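Bacs bleus qui se bloquent sur un chariot à galets, que faire ?

Question posée par Ilham Helmy, 16 mai 2022

Bonjour,
Nous avons repris en mars un petit atelier de conditionnement et, avec le local, un chariot inox à galets sur lequel on range des bacs en plastique bleu. Les bacs sont nervurés, avec une poignée moulée devant. Vides, ils roulent sans problème. Dès qu'ils sont chargés, ceux de la voie de droite partent de travers et viennent frotter contre le rail central. Il faut alors tirer à deux mains pour les sortir, et le fond commence à se marquer.
J'ai déjà nettoyé les galets à l'eau chaude avec un peu de dégraissant. C'est mieux pendant une journée, puis ça recommence. Faut-il changer les galets, ou est-ce que ce sont les bacs qui ne conviennent pas ? Le sol est en résine, à peu près plat. Merci d'avance.

3 réponses

Henrique Cordeiro
Change les bacs. Chez nous on est passés aux Golleck, plus aucun souci.

Loredana Caputo (réponse acceptée)
Avant d'acheter quoi que ce soit, retournez un bac qui frotte et posez une règle en travers du fond. Un bac lavé souvent à haute température finit par se creuser ou se bomber, et il ne porte plus que sur une partie des galets. S'il y a plus de 2 mm de jour sous la règle, réservez ce bac au stockage au sol.
Ensuite, videz la voie et faites tourner les galets un par un avec le doigt. Ceux qui accrochent ont souvent un bout de film ou d'étiquette enroulé sur l'axe. Le nettoyage à l'eau ne l'enlève pas, il faut une pince fine.

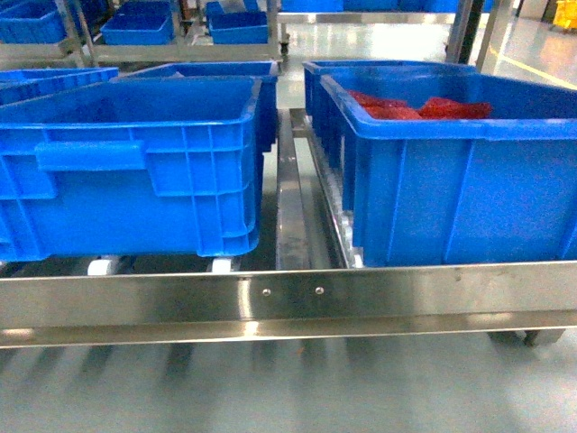
Regardez aussi la charge. Si tout le contenu est poussé contre la paroi du fond, l'avant du bac se soulève un peu au passage des galets et il pivote. Répartissez sur toute la longueur, ou mettez un intercalaire.
Pour les galets, les Badov se changent à l'unité — il suffit de déclipser l'axe. Ne mettez pas de graisse, ça retient les miettes.

Naima Shawky
D'accord avec Loredana pour la règle. J'ajoute de vérifier les vis du rail avant : chez nous il y en avait une de desserrée et le rail avait bougé. Pour le dégraissant, rincez bien, sinon ça colle en séchant.

Commentaire d'Ilham Helmy
Merci à tous. Deux bacs étaient bombés, et j'ai trouvé du film étirable sur trois axes. Ça roule nettement mieux. Je garde les galets pour l'instant.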